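Work Surfaces and Enclosures: Gallery

Workshop refit, Olodgate building, ground floor
Page maintained by Kerstin Lie. Last revised September 10, 2022.

This gallery covers the tabletops and enclosures fitted during the refit. Entries give the surface, the surround and any notes from the people who use the station. Cutting lists and hardware orders are kept in the Flurketti binder by the door and are not repeated on this page. Station names follow the floor plan drawn by Tormod Viklund in July.

Surfaces were chosen station by station. Dark tops were requested wherever light parts are handled, and light tops wherever dark parts are handled. The veined pattern was a compromise. Plain black showed every fingerprint under the ceiling lights, and plain white produced glare on the side walls. Sigrun Sandberg compared 4 finishes over a week before the order was placed with Ljungberg. Samples of the rejected finishes are in the drawer under the label printer.

Enclosure walls are pale throughout. Wenche Fjeld asked for a gray-white with no gloss, and the same shade was carried over to the later stations so that panels can be swapped between them. Scuffs come off with a damp cloth. Do not use the solvent wipes from the paint bench on the panels; they leave a dull patch that does not polish out.
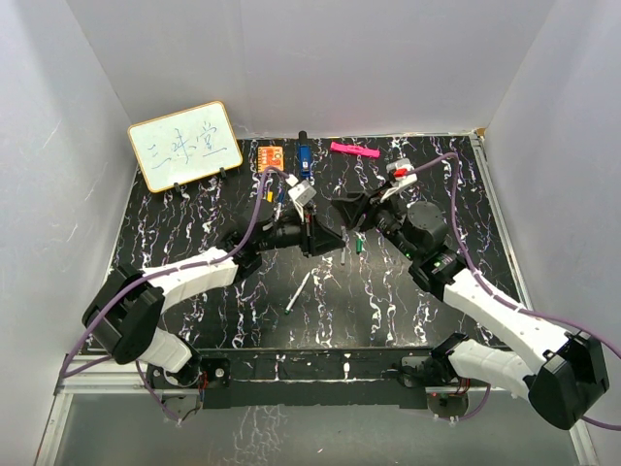

Station Wuvano. Black top with white marble-like veining, gray-white walls left, back and right. Long black mounting beam along the lower part of the table, aluminum extrusion beneath it, translucent lower panel.

Notes on the top. The veining runs across the full working area and makes a poor reference for alignment. Use the edge of the beam for that. Low-tack tape holds well on this finish and lifts without residue if removed the same day. Tape left over a weekend needs a plastic scraper. Metal scrapers are not to be used on any of the veined tops.

Notes on the beam. Both arms are anchored to it, so the tabletop itself carries no clamping load and can be replaced without disturbing the mounts. Check the beam fasteners monthly and log the result. If a fastener has backed out, replace it and mark the new one with paint pen.

Notes on the cables. The purple cables are routed along and over the arms. Leave the slack as set. Kjell Strand shortened one run on an earlier station and it pulled tight at full reach.

Notes on the lower panel. It picks up a faint reflection of the veining. This has no effect on use. The panel should be cleaned with water only, working from the center outward, and dried with a lint-free cloth.

Stock on hand
Spare wall panels: 28, stored flat behind the tall rack.
Extrusion end caps: 149, in the gray bin.
Beam washers: more than 1000, shared with the other rooms.

Corrections to this page go to Kerstin Lie. Include the station name and the date of the work. Requests for a different surface finish go to Sigrun Sandberg, who keeps the sample drawer and the Ljungberg order forms.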